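We use cookies to remember your preferences and to see which pages people read. By continuing to browse you agree to this. Accept | Manage settings

About the Platia Robotics Club

We're a student club at Platia Secondary College that teaches robot arms to pick things up. That's the short version, and it's the one we give to grandparents. The long version involves a lot of sitting in front of a screen saying "go on" to a machine that can't hear us.

The club meets in Room 9 after the last bell in term time, and at lunch when a competition is close and everyone has started to panic. We take students from Year 8 up. You don't need to know how to code. You do need to be able to watch the same mistake happen over and over without throwing your lunch at it, and we've found that's a rarer skill.

How we got here

The club started with a cupboard. It held one wheeled robot kit with most of its wheels, a bag of servo motors and a laminated sheet reading "DO NOT MIX", with no clue as to what shouldn't be mixed. Mohit Chaturvedi, who teaches maths and was new enough not to know how to say no, was given the key.

For the first two years we built line followers. They followed lines. One of them followed a crack in the lino out the door and as far as the art room, and it still holds the club distance record. Then a group of Year 10s asked whether we could do arms, and Mohit priced one. There was a silence that some members say lasted until July.

So we went with simulation. A simulated arm costs nothing to crash, takes up no bench space and doesn't need a risk assessment signed by three people. It turned out to suit us. Students who had never held a screwdriver were as good at it as the ones who'd grown up in a shed, and everyone could work at once instead of queuing for the one good kit.

What we do now

Our main project is called Jurkis. It's a two-arm sorting task, built for the Mudanico Schools Challenge, where each team gets the same room, the same table and the same handful of little coloured pieces, and has to write a program that tidies them. The team names were drawn from a hat, before anyone asks, and the hat is not taking suggestions.

Tidying a table sounds easy, and we'd like to point out that most of our members can't do it at home. The arm has to know where each piece is, come down over it at a sensible angle, close its fingers at the right moment and then not fling the piece at the wall. The pieces are tiny. When two of them end up nearly touching, the gripper tends to go for both and come away with neither, and we have a spreadsheet tab for this called "Greed".

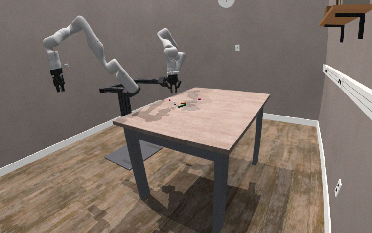
The Jurkis workspace in simulation: two arms, one table, five pieces still to sort.

Having two arms doesn't make it twice as fast. For most of last year it made it half as fast, as each arm waited politely for the other to go first. Pallavi Tyagi, who was in Year 11 then and is team captain now, fixed that by giving one arm priority and making the other put up with it. She says she got the idea from having an older brother.

We train in batches. A batch is 400 tries with the pieces scattered differently each time, and it runs while we do other things, such as argue. Our best batch so far sorted 330 of them properly. Our worst one is printed out and stuck inside the cupboard door, and new members are shown it on their first day so they know how low the bar has been.

The other bits

Not everyone works on Jurkis. The juniors have their own project, Grigaitė, which is a small walking robot with six legs and strong opinions about carpet. It's real, in the sense that you can trip on it. Juniors build the legs in first term and spend second term working out why it goes backwards.

We also run:

- A beginners' coding table, for anyone who wants to learn the basics before joining a team
- A repair bench, where we fix kits for two local primary schools and give them back with all the screws, usually
- An open afternoon in July, when families can have a go at driving an arm with a game controller
- The logbook, which every member writes in and one member reads

The logbook matters more than it sounds. Competition judges ask for it, and last year ours got the only full marks we received for anything. If you like writing and don't much like robots, please come. We have plenty of the other kind.

Competitions

We've entered Mudanico three times. The first year we came last, and got a certificate for "Enthusiasm" that we've chosen to take at face value. The second year our program ran perfectly on every computer except the one at the venue. The third year we made the finals and lost to a team whose arms moved so slowly that two of our members thought they'd been paused. They never dropped a single piece. We've been a bit more careful with speed since then, and a bit quieter about theirs.

This year the aim is to place. Pallavi has written the aim on the whiteboard and drawn a box around it with "DO NOT RUB OFF" underneath, so it'll be there until the building comes down.

Who runs it

Mohit is the teacher in charge. He unlocks the room, signs the forms and asks "have you saved that?" in a tone that has saved a great deal of work. Pallavi leads the competition team and decides what gets tested next. The rest of the jobs rotate each term, including the job of bringing biscuits, the only one with a backup person.

Older members teach younger ones. We don't have a formal mentoring program. If you've been here longer than the person next to you and they look stuck, you help them, and if you're stuck too then you've at least got company.

Money

Membership is free. The school covers the room and the computers, and we raise the rest ourselves. Last year's trivia night brought in $1,000, which paid for entry fees, a second-hand monitor and a replacement leg for Grigaitė. Anyone with a working laptop they no longer need is asked to get in touch through the front office. Please take the stickers off first. We've had complaints.

Joining

Come to Room 9 after the last bell and stand near the door looking interested. Someone will hand you a chair. Bring a notebook and your school login, and wear closed shoes if you plan to go anywhere near the repair bench.

You can try it for a couple of weeks before putting your name down. Parents and carers will need to sign a permission form for competition trips, and there's a stack of them at the front office beside the lost property. The club finishes at 5 pm and the late bus leaves from the side gate at ten past, driven by a man who does not wait for batches to finish.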